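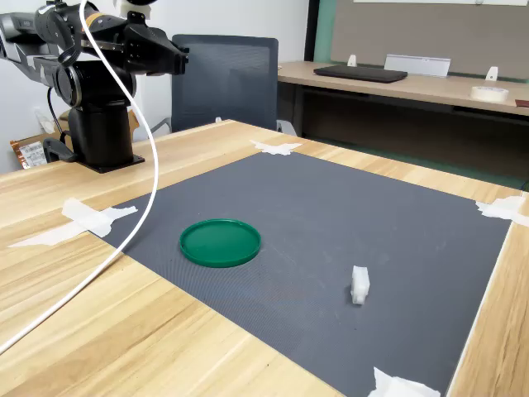
How do I stop my newsletter drafts from ballooning?

Home | Browse topics | Writing & Blogging | Ask something | Log in

Filed under: Newsletters, Editing, Word count
Posted April 29, 2026 by wasstead_writes

Hi all! I run a small weekly newsletter called Wasstead (gardening on a budget, mostly, with a bit of grumbling) and I've got a length problem. I sit down meaning to write 800 words and I come up for air at 3000. Every single time. Then I spend my whole evening hacking at it, and what's left reads like a ransom note, because the bits that connected everything are gone.

I have 254 subscribers and a few of them have written to say they save it for later and then never get to it. Fair enough, I do the same with long ones! I've tried outlining, but my outlines get long too. I started in February with a hard limit and kept to it for 2 issues. I write in Jetach if that matters, and I paste it over to the mailing thing at the end.

Does anybody have a way of cutting that doesn't wreck the flow? Or a way of not writing so much to begin with?

Curnitz

Oh boy, this was me for years. What fixed it was writing the email subject line first and taping it to the bottom of my monitor. If a paragraph doesn't belong under that subject line, it goes into a separate file I call leftovers. I don't delete anything, so it doesn't hurt. My last three issues came straight out of leftovers, more or less, and they took me half the time.

For the flow thing, try cutting whole sections before you touch any sentences. When you trim a word here and a word there you end up with that choppy sound you're describing. Take out one entire story, read the thing out loud, and patch the one spot where it used to be (usually a single sentence will do it). I'd guess your 3000 words is really 3 issues stuck together.

Also, draft somewhere that hides the word count. I know that sounds backwards, but watching the number climb made me chatty.

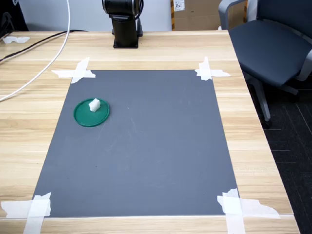

wasstead_writes

Ooh, I like the leftovers file. Do you cut on the same day you write, or leave it overnight?

Curnitz

Overnight if I can manage it. I write in the evening and cut the next morning with coffee, before I've looked at my mail. If I'm running late I'll at least go walk the dog first and change the font when I get back, so it looks like somebody else wrote it.

asamoah_blog

just write less lol. set a timer for 40 min and when it rings you stop, even if you're in the middle of a paragraph. worked for me on the Asamoah blog but mine is mostly recipes so idk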